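4. Drying of layered cards and the problem of warping

4.1 Background

Makers of handmade greeting cards complain often that the front of the card does not stay flat. In our interviews this complaint came before all others, also before the price of materials. The front panel looks good on the evening when it is glued, and in the morning it has a bend, usually along the long side. Makers call this "cupping" or "the banana". In this paper we use the word warping for any bend which can be seen when the card is laid on a flat table.

The older craft manuals give advice on this point, but they do not agree. Some of them ask for as little glue as possible, put only at the corners. Others ask for a full thin layer from edge to edge. Baidoo, in his earlier notes from the Gondholm workshop, observed that makers with many years of practice tend to keep the method they learned first, and that they defend it strongly. We had therefore no reason to expect that asking the makers would settle the question, and we decided to make the test pieces ourselves.

4.2 Materials

All test pieces were made from Kerkance card stock of 300 grams per square metre, in the uncoated white version. For the upper layer we used a lighter patterned paper from the same mill. The sheets were kept in the workroom for one night before cutting, so that they could take the humidity of the room. We did not do this in the pilot study and we think now that it was a mistake, as sheets coming directly from a cold store room already have a bend of their own.

Three adhesives were compared: a water-based white glue sold under the name Osei, a double-sided tape, and a dry glue stick. The white glue was chosen as it was the most common one on the tables in both Gondholm and Murnitz. It was spread with a flat brush. We also tried the fine nozzle of the bottle, but the lines of glue could be felt through the patterned paper afterwards, and these pieces are not included.

The direction of the paper grain was marked with a pencil on the back of every sheet before cutting. To find the grain we used the simple bending test, in which the sheet is folded over loosely with the hand and gives less resistance in one direction. Ayuba Eshun did all the marking, so that the judgement was always made by the same person.

4.3 Procedure

In total 800 panels were glued, half of them with the grain of both layers running in the same direction and half with the grain crossed. After gluing, one part of the panels was left open on the table. The other part was placed between two boards with silicone paper on both sides, and kept there for 60 minutes under a flat weight. After this time the boards were removed and the panels were left open together with the rest until the next morning.

The bend was measured with a steel ruler standing on the table beside the highest corner. This is not a very exact instrument. We preferred it to the optical method, as a maker who wants to repeat our test at home will probably own a ruler. Two persons read the ruler separately and, where they did not agree, the panel was measured a third time and the middle value was kept.

4.4 Results

The grain direction had a bigger influence than the choice of adhesive. When the grain was crossed, the panels with white glue showed a clear bend in nearly all cases, and pressing did help only a little. When the grain was the same in both layers, the white glue gave panels which most makers would accept, even without pressing, and with pressing it was difficult to tell them from the panels made with tape.

The double-sided tape gave the flattest panels in every group. It brings no water into the paper, so this was expected. On the other hand, some of the taped panels came open at the corners after they had been bent by hand several times, as happens when a card is pushed into an envelope that is too small. The glue stick stayed between the two others. Its results were also the most uneven, and we believe that this comes from the hand pressure of the maker, which we did not control.

One result was a surprise for us. Panels that had been pressed immediately were not better than panels that had waited a few minutes before they went between the boards. Several makers in Murnitz had told us the opposite and had arranged their whole table so that the press was in reach of the left hand.

4.5 Remarks on the method

Our room was heated and its humidity changed little from day to day. The work was finished in April, and we cannot say how the same panels would behave in a damp summer. We also used only one size of panel. A small panel of the same stock is stiffer in practice, and a large one for an album cover may bend under its own weight. A larger series of 4,000 panels, with three sizes and two kinds of coated stock, is in preparation by Baidoo and Eshun.

Figure 3. Yellow ball held between the jaws of a black gripper, over a work surface divided by strips of blue tape.

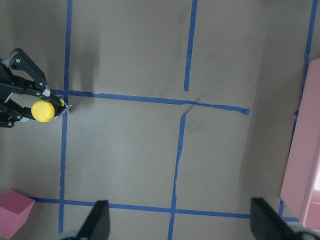 Until this series is complete, we would advise makers to check the grain first and to think about the glue afterwards. The bending test takes a few seconds per sheet and needs no tool, and the pencil mark on the back is covered when the layers are joined.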